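Product sheet, Kalis interior wall finish, matte white
Last revised November 11, 2021

Kalis is a water-based matte coating for interior walls. It is supplied by Bondidis in one shade, white, and is meant for storage rooms, laundry areas, corridors and workrooms where a low-glare surface is preferred. It is applied by roller or brush over a primed base.
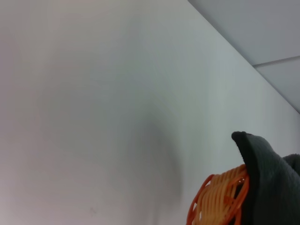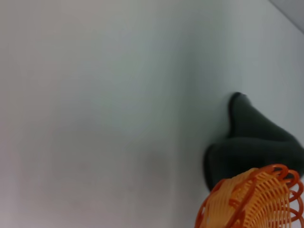
*White matte surfaces, close range.*

## Surface appearance

The dried film has no gloss at normal viewing angles. A white matte surface picks up tone from its surroundings: the same wall can read warm near one edge and cool gray-blue a short distance away, depending on the light that reaches it. This is normal and does not indicate uneven pigment. Compare shades only between areas that receive the same light.

Shadows on a matte film have soft edges when the light source is broad. To check for roller marks or lap lines, turn off the ceiling lights and hold a work lamp close to the wall so the beam runs along it. Marks that show only under the lamp are within tolerance. Marks that show under the normal room lighting should be sanded and recoated.

## Product data

| Item | Value |
|---|---|
| Product | Kalis interior wall finish |
| Shade | White |
| Sheen | Matte |
| Order number | 3470 |
| Base | Water |
| Coats | Two |
| Application | Roller or brush |
| Cleanup | Water and mild soap |

## Suitable bases

- Drywall, jointed and primed
- Plaster, fully cured
- Previously painted walls, if the old film is sound and dull
- Primed fiberboard

Kalis is not intended for floors, countertops, exterior walls or the inside of shower enclosures. Do not apply it to bare metal. Glossy paint must be dulled with 400 grit paper first and wiped free of dust.

## Preparation

1. Move furniture, baskets and textiles away from the wall.
2. Remove loose paint and fill holes. Sand filled areas flush with 200 grit paper.
3. Wash off grease. Rinse and let the wall dry.
4. Prime bare spots. An unprimed patch will absorb more of the first coat and may show as a dull area.
5. Mask the ceiling line.

Where the ceiling is made of panels, run the tape along the wall side of the joint and press it down firmly at each panel seam. Paint tends to creep under the tape at these points. Remove the tape while the second coat is still soft to the touch, pulling it back at a low angle.

## Application

Stir the can slowly until the color is even. Do not shake it. Cut in along the ceiling and corners with a brush, then roll the main area before the brushed strip dries. Keep a wet edge and finish every pass in the same direction. On long walls, two people working together give a more even result than one person working in sections.

Streaks running up and down the wall usually come from too much pressure on the roller. Reload more often and let the weight of the tool do the work. Do not go back over an area that has started to set.

Allow the first coat to dry fully before the second. Low temperatures and high humidity extend the drying time. Keep the room ventilated but avoid a direct draft on the wall.

## Care and cleaning

Dust with a dry, soft cloth. For specks and smudges, use a damp cloth and light pressure, working from the outside of the mark inward. Hard rubbing will polish the film and leave a shiny spot that is more noticeable than the mark it replaced. Abrasive pads, solvents and bleach should not be used.

Dark textiles can leave lint or dye on a white matte surface, mostly when they are damp. Leave a gap between the wall and hanging items. Plastic baskets that are pushed back against the wall repeatedly will leave scuffs at rim height. A strip of clear film or a low rail takes care of this.

Touch-up is possible from the same batch. Apply a thin coat with a small roller, since brushed touch-ups show at an angle. If the batch number is not known, repaint the wall from corner to corner.

## Storage

Close the can tightly and keep it upright. Protect it from frost. Kalis that has frozen will not recover its consistency and should be discarded according to local rules.

## Ordering and support

Stock is held at the Holdale warehouse. Orders for pickup at Villalba need to be placed in advance. Batches made before April carry the old label; the formula is the same.

Technical questions: Pascual Acuña, extension 57
Orders and returns: Maximiliano Salinas, Holdale warehouse

Opened cans are not accepted for return.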